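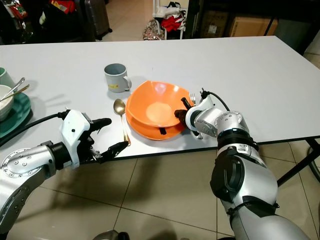

Gold-coloured cutlery: can it go in the dishwasher or not?

Household > Kitchen > Cutlery and pans

marble_hen wrote:
Hello all. For our wedding we received a set of gold-coloured cutlery, 16 pieces, from the aunts of my husband. I like it very much and I would like to use it each day, because things that stay in the drawer make me a little sad. But the paper in the box is confusing. On the front it says "dishwasher safe". On the back it says "hand wash is recommended for a long life". Which one should I believe? Our dishwasher is a simple one, and the water in Tondby is very hard. The kettle is white inside after one week.

I would be grateful for the experience of people who have had such cutlery for longer than one summer.

Kai Stüber wrote:
You should believe the back. "Dishwasher safe" says that the spoon will still be a spoon afterwards. It does not promise that the colour will be the same.

What matters is how the colour was made. Some sets are plated with a very thin layer of real gold, and this layer is soft. Others have a hard coating, which is put on in a vacuum chamber, and this one is much stronger. The seller often writes PVD or titanium on the box. If there is nothing written, I would wash by hand.

pelle_k wrote:
I don't agree with Kai. We have had ours two years, it goes in the machine every evening, and the forks look as on the first day. I don't know what coating it is, I never asked. It was from the cheap shelf in Brumwood, beside the napkins. People worry too much about cutlery.

marble_hen wrote:
Thank you both. On the box there is no PVD and no titanium, only a drawing of a wine glass and a fork.

Pelle, do you use tablets or powder? And do you take the pieces out directly when the programme is finished?

pelle_k wrote:
Tablets, Heneo, the ones in the blue bag. I take the pieces out in the morning, so they stay there the whole night. I know that one should open the door. I don't.

soft_water_now wrote:
Pelle has perhaps soft water. This makes a big difference and one should not leave it out of the discussion. With hard water you get a grey film, and on a gold colour you see it at once. Then people rub it with a rough sponge, and it is the sponge that takes the colour away. I made exactly this mistake with four dessert spoons. Now they are silver at the back and gold at the front.

For the film, use a little vinegar in warm water, a soft cloth, and dry it immediately. Do not leave it lying in the vinegar.

Kai Stüber wrote:
Please be careful with the vinegar if the layer is real gold on a copper alloy. Where there is a small scratch the acid goes in. I would take only washing-up liquid and a bit of patience.

One more thing: keep it away from the steel knives in the basket. They knock against each other during the whole programme. 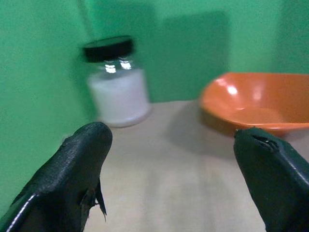 Uwe Strobel wrote: I sold tableware for 27 years, and most of the returned sets did not come from the dishwasher, they came from the drawer. The pieces lie on top of each other and each time somebody looks for the corkscrew everything slides. A drawer insert with felt costs less than two new forks. About the machine I am on the side of Kai, but if you must, take the short programme at 50 degrees and no lemon tablets.

pelle_k wrote:
Uwe, with respect, who has time for felt? My drawer is a battlefield and the forks are fine.

Uwe Strobel wrote:
Then you bought well, and I congratulate you. I would still like to see the handles under a good lamp.

marble_hen wrote:
I have now decided. The knives and forks I wash by hand, and one teaspoon will go in the machine every day until November as a test. My husband has tied a red thread on it so that we do not confuse it with the others. I will write here again when there is something to tell.

soft_water_now wrote:
The thread will come off in the first wash! Take the spoon with the smallest scratch and remember that one.

marble_hen wrote:
It came off in the first wash.

421 views · 13 comments · 2 shares

Recent in Cutlery and pans
Dramani frying pan: handle is loose again
White spots on the glasses, salt is full
Which drawer insert for a narrow drawer?
Wooden spoons, oil or no oil
Sharpening a bread knife at home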